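Buy the pads first

Every November I get the same call from some shop owner who has money to spend before the year closes and wants to know which arm to buy. Which arm! I used to answer that. These days I ask what they've set aside for the stuff that touches the parts, and the line usually goes quiet.

Merle Trevaskis over at Geraghty showed me her 2024 request last week, and I loved it. The arm was one line. Under it she had 88 finger pads, a spare set of bushings, foam for the work surface and 264 hours of a real person's time to sit there and try things. Her boss wanted to cut the hours - of course he did - and she held on to every one of them.

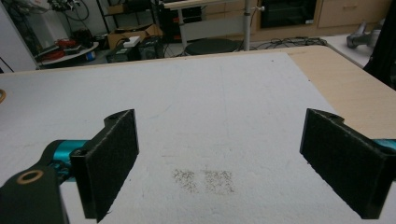 Compare that with the Beveswood plant, where they bought the whole cell up front and then had to beg for pad money in the spring. Teófilo Sotelo ran that line and he told me he was gluing on scraps by the end. The machine was fine! It sat idle for 89 days anyway, waiting on parts you could mail in an envelope.

So my advice, for whatever it's worth to you, is to start small and start at the fingertips. Get a hand tool, try it on your own parts on your own bench, wear things out and write down how fast they go. Then price the arm. If your finance people can't stand a budget with a consumables line that keeps coming back every year, I'd put off the purchase until they can.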